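Mapplebeck Workshop Newsletter
Arm bench: where the bin picking build stands

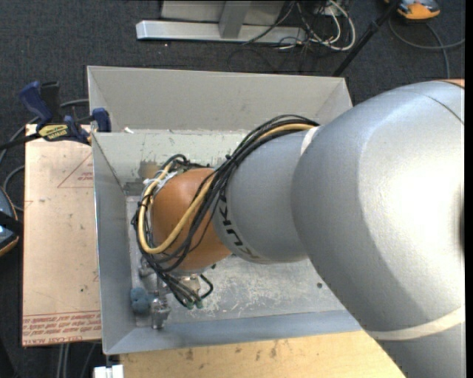
The arm bench has taken up the back bay since last July, and members keep asking when it will be finished. It won't be finished for a while, but it is far enough along for a proper report. Knut Heitmann and Kwok-wai Chou have done most of the work, and this write-up comes from their notes and from an evening I spent holding a flashlight for them.

The aim is simple to state. The KUKA arm should reach into a metal bin, pick up one object out of whatever is lying in there, lift it clear of the walls, and put it down somewhere else. The members' project list calls this job Skirer, after the name Knut gave the control program, and that name has now stuck to the whole bench.

Picking from a flat table was working by the end of winter. A bin is harder. The walls slope, so there is less room at the bottom than at the top, and the wrist of this arm is wide compared with the space it has to work in. Anything lying against a wall or in a corner has to be approached at an angle, and the angle that suits the gripper is often one that puts the forearm too close to the rim. Soft objects are worse again. A block has the same shape every time you pick it up. A piece of cloth or a stuffed toy does not, and the gripper may close on a fold and come up with nothing.

Knut's first version of the program came straight down every time. It did well with objects in the middle and failed at nearly everything along the edges. The present version tries several tilts for each pick, throws out the ones that would bring any part of the arm near the metal, and takes the best of what is left. If nothing is left it stops and waits for a person. It stops a lot. Kwok-wai would like it to nudge the object toward the middle and try again, and that is the next thing on his list.

The cables

Most of the trouble this spring has been with cables and hoses. The arm came to us bare, with no internal routing that we could use for the gripper, so everything runs along the outside: power, signal and air. The bundle goes over the top of the last gray section, down across the orange wrist, and around in a loop before it reaches the gripper. The loop has to be long enough for the wrist to turn and short enough to stay off the bin walls, and those two lengths are very close together.

Three versions have been tried. The first was too tight, and pulled a connector out when the wrist turned past its halfway point. The second had plenty of slack and caught on the rim on the way out of the bin, which moved the bin several inches and ended work for that night. The third is on the arm now. It is tied at the upper part of the wrist and again farther back, and the part between the ties is left free to move. It rubs a little at one end of the travel. Kwok-wai has limited the wrist rotation in software so that it can't go all the way there.

There are also a few cable ends at the wrist that don't go anywhere yet. They are for sensors we have not settled on. Please don't trim them, and please don't plug anything into them.

If you have worked on hose dressing for a machine like this, Knut would be glad to talk. He has read a good deal about it, but most of what he found assumes you are buying a ready-made dress pack, and the price of one is well beyond what we have for this bench.

The bin and the bench

The bin is plain sheet metal. Its floor is heavily scratched and the inside wall is scuffed along the top edge. We have been asked whether it ought to be replaced or painted. For now the answer is no. Fresh paint would come off under the gripper, and the scratches do no harm to the picking.

What does need replacing is the way the bin is held down. A bar clamp at one corner is doing that job, together with the sheet of acrylic beside it. The clamp is handy because the bin can be taken out quickly, but it is a temporary fix and it occupies one of the good clamps from the wall rack. Kwok-wai has drawn a pair of brackets that would bolt through the bench and grip the bottom edge of the bin on both sides. He has the steel for them. They need an hour or two on the mill, and he is waiting for a free slot.

The acrylic sheet still has its protective paper on. Leave the paper where it is. The sheet will be cut for a guard when the brackets are in, and cast acrylic of that size costs enough that we don't want it scratched before then.

The wooden board by the bin is stained and scuffed from earlier jobs. It will stay until the brackets go on, and then we will decide whether to put down something flatter.

The floor

Several people have mentioned the cables on the carpet behind the bench, and they are right to. White, black and gray ones all run through the same area. Some belong to the arm bench and some were there before it. A cleanup is planned, with a raceway along the beam and labels on both ends of every run. Until it is done, please walk around the front of the bay and keep carts out of the back altogether. If you find a cable unplugged, leave it and tell Knut.

Rules for the bay

These have been on the sheet by the door for a while but are repeated here with two changes.

Only people on the arm list may run the arm under program control. There are two of them now, Knut and Kwok-wai, and a third place is open to any member willing to do the training.

Stay outside the tape whenever the arm is powered, including when it is not moving. It can be standing still because it is waiting for the next command.

Hands out of the bin at all times while the drives are on. If an object has to be moved, the drives go off first. This is one of the changes. We used to allow it at low speed with a second person on the stop button, and we no longer do.

The other change is that the stop button gets tested at the start of every session and the test gets written in the bench log. It takes less than a minute.

Do not lean anything against the bench, put drinks on it, or borrow the clamp.

Money

The bench has cost the workshop $1,758 so far, not counting the arm itself, which was donated by Estier when they closed their packaging line. The largest part of that went on electrical work for the bay. The gripper parts came second, and the hoses, fittings and ties used up most of the remainder. There is $300 left in this year's allotment. The raceway and the guard hardware should both fit inside that if we cut the brackets ourselves.

Flustix has offered us a used depth camera at a low price. Knut wants to see it working before we agree to anything. The present camera is adequate for finding objects in the open part of the bin and poor at seeing what is close to the walls, where the metal reflects light back at it. A better one would help more than any change to the program, in his view. Kwok-wai thinks a pair of cheap lamps in the right places would get us most of the way, and he is going to try that first.

What happens next

The order of work is brackets, guard, floor cleanup, lamps, and then the nudging routine. After that comes a longer test. The plan is to run the same 18 objects through the bin over several evenings and log every pick, good or bad, with the position of the object and the tilt the program chose. So far the notes only cover the picks that somebody thought worth writing down, and those are mostly the failures.

Anyone who can spare an evening for the floor cleanup should put their name on the sheet by the door. Bring a label maker if you own one. The workshop's has run out of tape again and the new cartridges have been ordered.

Questions about the arm list go to Knut, and questions about the mill slot go to Kwok-wai, who would be pleased to swap his late slot for an earlier one if anybody has one they aren't using.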